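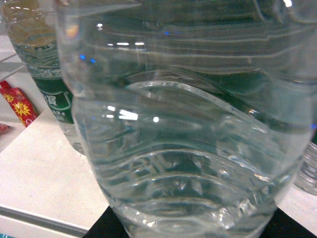 2 min read

Ticket: Dradard import drops variant covers
Opened by: Agnes Rustad
Product: Dradard (comic collection catalog)
Status: Solved

Agnes Rustad, Sunday, 9:10 am
Hi! First off, I love this program. I've got 546 issues in my old Tradine spreadsheet and I'm finally moving the whole collection over. The import ran fine, but only 478 came through. The missing 68 are all variant covers! My entire Brotar run is there in the standard covers, and every foil and sketch edition is gone (including my beloved issue 10, the one with the upside-down lighthouse).

Tried so far:
Ran the import again, same result.
Saved the sheet as plain CSV, same result.
Split it into batches of 250, same again.

Senyo Tsikata, 11:35 am
Hi Agnes, what a great collection! Could you paste one row that came in and one that didn't?

Agnes Rustad, 11:52 am
Sure thing!
Came in: Brotar, 10, Dalen, standard
Missing: Brotar, 10, Dalen, foil

Senyo Tsikata, 12:20 pm
Got it, thanks. Dradard is matching on series, issue number and publisher, so it reads the foil copy as a duplicate and skips it. Go to Import, then Matching, and tick "Include edition." Your fourth column also needs a header that says Edition. Then run the full sheet again. The issues you already have will be left alone, along with any notes you've typed in.

Agnes Rustad, 1:04 pm
Oh, my header said "Cover"! Changed it, ticked the box, and there they are, all 546! Even the Dalen holiday sketch cover I'd forgotten I owned. One small thing: the foils are sorting ahead of the standards. Can I flip that?

Senyo Tsikata, 1:15 pm
Yes! View, Sort, then drag Edition below Date Added. If you added the standards first they'll show first.

Agnes Rustad, 1:21 pm
Perfect, thank you so much! Off to grade the foils now.

Ticket closed by Agnes Rustad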